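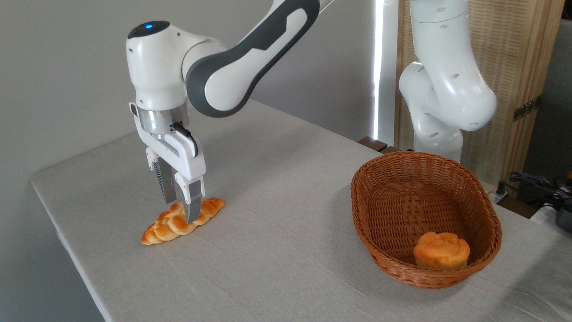
2 min read

OK, I have been reading about medieval bread laws for most of October and I need to put it all somewhere, so you're getting a thread. Get a snack!

Quick background. I bake (badly, happily) and a while back I picked up a secondhand local history of a village called Nultcombe, written by Oluf Briem. It's 200 pages long and I bought it for the mill on the cover. Then I hit the chapter on bakers and lost an entire evening.

Bread in medieval England was priced the opposite way from how we do it. The price of a loaf stayed put, usually a farthing or a penny, and the WEIGHT changed. Wheat gets expensive, your penny loaf shrinks. Good harvest, big loaf! The rule was called the Assize of Bread and Ale and it hung around for centuries.

So imagine being a kid in a bad year and just watching the loaf get smaller and smaller on the table. I keep thinking about that one.

Briem found a Nultcombe court roll from 1406 with a baker fined for light loaves. He paid. He was back at the next court for the same thing. And the next! At some point I think the fine was basically his rent.

Sold under weight too often, or by too much, and in some towns you could end up in the pillory. People really cared about this stuff, and I get it, bread was most of dinner.

You've probably heard that the baker's dozen comes from this, an extra loaf thrown in so nobody could call you short. It's a popular explanation and it may well be right, but Briem is careful about it, and now I'm being careful about it too (annoying at parties).

Side note on flour. The fancy white bread was sifted through cloth, and the darker loaves kept more of the bran. Same price, so the white loaf had to be smaller. You could choose between a little nice one and a big chewy one. I would have gone chewy every time.

Naturally I had to try it. My neighbor Abdelkrim Sqalli lent me his good kitchen scale and I made 4 loaves, all shaped to the same weight of dough. They came out of the oven at 4 different weights! Where it sat in the oven, how long it went, how dark I let the crust get, it all matters.

So I have a lot more sympathy for the 1406 guy than I did before. Not total sympathy. Some.

The darkest loaf was the best by miles, by the way. Ate it with salted butter and a very sharp cheese. Abdelkrim got the pale one as scale rental and says it makes decent toast.

Next up is the ale half of the law, which had official ale tasters. A job! If you know any good reading on ale tasters, please send it my way, I'm clearing the weekend.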